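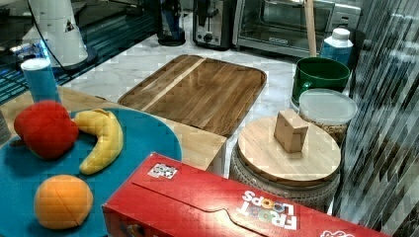

4. Breakfast Words and Where They Come From

Home | Working Papers | Language at Home | Archive | Contact

43 shares | 2 comments

The families in this study speak Romanian and English at home, in amounts that change from house to house and, as we quickly learned, from room to room. In the last section we looked at bedtime, where Romanian holds on strongly. Breakfast is a livelier case. It is rushed, it is full of small objects that need naming, and it mixes things bought at the local supermarket with habits carried over from a grandparent's table. We had planned to give it a short paragraph. It ended up being the part of the recordings we most looked forward to hearing.

We recorded 43 families in Bidura and the nearby suburb of Nemham. Each family kept a small sound recorder in the kitchen and switched it on when the first person came in. The recordings come to over 200 mornings. Mircea Rusu wrote out the Romanian speech and Cosmin Ghiță wrote out the English, and they swapped pages wherever a sentence began in one language and finished in the other. That swapping turned out to be a large part of the job, and they enjoyed it a great deal more than they had expected to.

4.1 Foods keep their names, machines change theirs

The clearest pattern is the split between food and the things used to prepare it. Fruit, bread, milk and tea are very often named in Romanian, even by children who speak English for the rest of the morning. A child will say "I want măr" or "can I have the other banană", with the English grammar running along happily around the Romanian noun. Bread is pâine in nearly every house, and we heard the fond forms pâinică and lăptic (for bread and milk) from parents, grandparents and, most delightfully, from older brothers and sisters talking down to the baby.

Appliances go the other way. The full Romanian term for a toaster, prăjitor de pâine, is a long thing to say before school, and most of our speakers simply don't. They say "toaster", often with a Romanian ending stuck on so that it fits the sentence: toasterul, "the toaster". The same happens with "plunger", the usual Australian word for a French press, which turned up as plungerul in the speech of several fathers who speak Romanian to their children all day long and would be surprised to hear that they use an English word for it.

Toast itself sits right on the line between the two groups, and for that reason we spent a good deal of time on it. It is a food, so we might expect Romanian. It is also named after what the machine does to it, so we might expect the English to come along with the appliance. What we found is that pâine prăjită is used for toast on a plate and "toast" is used for toast that is still in the slot. One mother put both in a single breath: "Watch the toast, e gata, take your pâine prăjită." She was asked about this later and had no idea she had done it.

The split is not perfect. In 22 of the households the word "toast" won out everywhere, on the plate as well as in the machine, and in a small group of homes with a grandparent living in, the Romanian term was used even for a slice that had only just been pushed down. Still, the pattern is steady enough that we think it deserves a name, and in what follows we call it the plate rule.

Pretend breakfasts show it too. Children playing at cooking copy the words of the real meal with wonderful care. A child who has a toy slice to work with will announce "toast" as it goes in and then serve pâine prăjită to a doll, a parent or the family dog. We take this as good evidence that the plate rule is something children have really learned. Nothing is being browned and no one is hungry, so the choice of word has to come from the child's own sense of what that word is for.

Figure 1. Toy toast in the left slot of a two-slot toaster, with the right slot empty. In the terms used above, this is "toast" and has not yet become pâine prăjită. 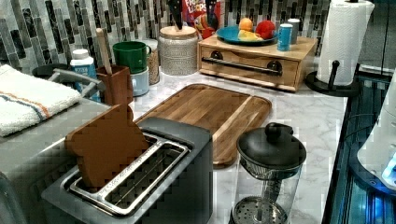

4.2 Who is listening

The second thing that shapes breakfast talk is the listener. This will surprise no one who has lived in a home with two languages, but the speed of it is remarkable. In one recording a boy asks his father for honey in English, turns to his grandmother and asks her for the same honey in Romanian, gets a no from both, and tries his sister in a cheerful mixture. The whole campaign takes less time than it takes to read this paragraph.

Grandmothers draw out the most Romanian, and they draw it out of everybody. When a grandmother walks into the kitchen, parents who have been speaking English to each other change over, often in the middle of a sentence. The appliances change as well. Toasterul gives way to prăjitorul (usually said without the rest of the phrase), and in one house the kettle, called "the kettle" every morning for a week, became ceainicul on the day of a visit and went back to being the kettle once the visitor had left.

Fathers and mothers did not differ much. We had read older work which led us to expect that mothers would carry most of the Romanian, and in these kitchens that simply isn't what happens. Whoever is making the food tends to use the food words, and in many homes that was the father. Mircea Rusu had suspected this from his own childhood in Nemham and was very pleased to see it on paper.

4.3 Hurry, calm and the weather outside

We also looked at pace. Mornings before school are fast and tend to be in English, apart from the food words. Mornings in the long December break are slower, and Romanian spreads out from the plate into stories, teasing and arguments about cartoons. It was tempting to say that hurry pushes people towards the language of the school day, and in part we do think so. But hurry also brought out a small set of Romanian commands that almost never appear at other times: hai, gata, repede, încălțările. These are quick, sharp and well worn, and even parents who say they have "lost" their Romanian use them every single day.

Hai is the star here. It means something like "come on", and it does an enormous amount of work. It gets children to the table, away from the table, into shoes and out of the door. We heard it said to a slow kettle. We heard it said by a child to a parent, with exactly the parent's tune, and then the pair of them laughing – one of the loveliest moments in all the recordings.
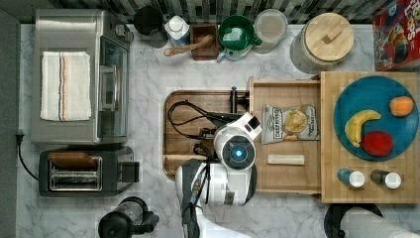
The tune matters as much as the word. When English "come on" was used in the same spot it often carried the rise and fall of hai, and listeners from outside the community who heard those clips said that the speakers sounded crosser than they were. Within the family it caused no trouble at all. This fits with what Cosmin Ghiță found in his earlier notes on shopkeepers in Harnska, where greetings in English kept a Romanian tune long after the Romanian words had dropped away. It would be well worth following up with better sound equipment than ours, which sat beside a good many noisy fridges.

Weather came up often, and almost always in English. We think the radio is to blame. Families who had it on repeated its phrases ("a cool change", "late shower") without translating them, and there may be no handy Romanian for "a cool change" in any case. One grandfather in the Sandu household made a brave attempt every morning, with a different answer each time, and by the end of the week the children were asking him for it.

4.4 What this section leaves open

Breakfast is a narrow window. Our families chose when to switch the recorder on, and a few told us they had skipped the mornings that began with an argument. We also have very little from homes where only one parent speaks Romanian, and the plate rule could look quite different there. A child who hears pâine prăjită from just one side of the table may tie it to that person before tying it to the plate.

We would love to see the same work done at lunch on weekends, when visitors come and the table is louder. Soup would be a fine place to begin. Section 5 turns to the car, where the seating is fixed and everybody has to shout a little.

Posted August 15, 2026

2 comments

Ilinca
We do this!! My kids say "toast" until it's buttered and then it's pâine prăjită. I read the plate rule part out at the table and my husband said he doesn't do it, then did it. Would be keen to take part if you ever run the lunch one.

G. Harper
Really enjoyed this. My family is Greek and the appliances all went English for us too, but Nan held out on the coffee pot. Did you get any words for the microwave? I'd guess nobody bothers with the long version of that either.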